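The Good Toilet 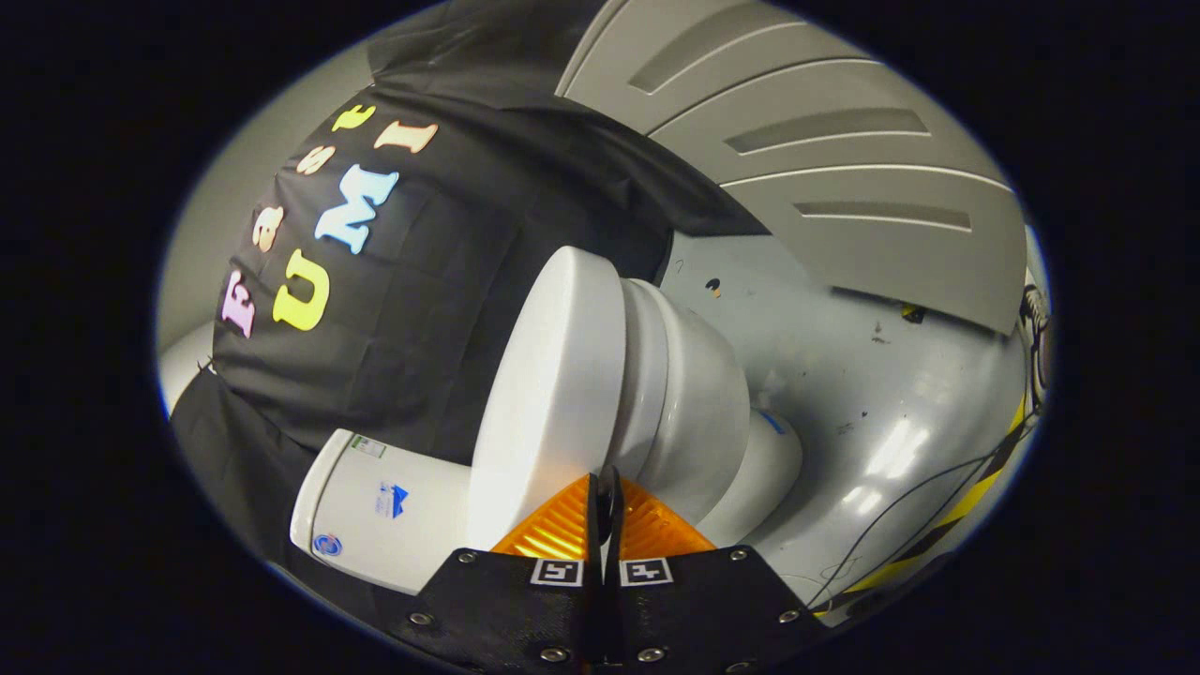
Aunt Veronika Deák bought the toilet at the Custemgate flea market before she'd bought the house to put it in. That was how she did things. It was white, it had a lid, and the man wanted 90 for it but took 70 (she told this part to everyone, including the bus driver).

So for sixteen months it lived with me! In my hallway, on Rallulcombe Street, under a tablecloth. I hung my scarf on it. I got used to saying good morning to it on the way to the kettle, and my neighbor Chrysikopoulos once waited beside it for a full half hour, chatting away, before he lifted the cloth to see what he'd been leaning on.

Then in April she called. She'd found the house, up in Hinia, 129 steps above the road, and did I still have her toilet?

I said I did. I looked at it while I said it. I'd dusted it that morning, lid and tank both, and I'd been thinking of moving it nearer the window.

"Well, bring it up Sunday," she said. "And don't let anyone use it."

I went and took my scarf off it. Then I put the scarf back, just until Sunday, and called Chrysikopoulos about his knees.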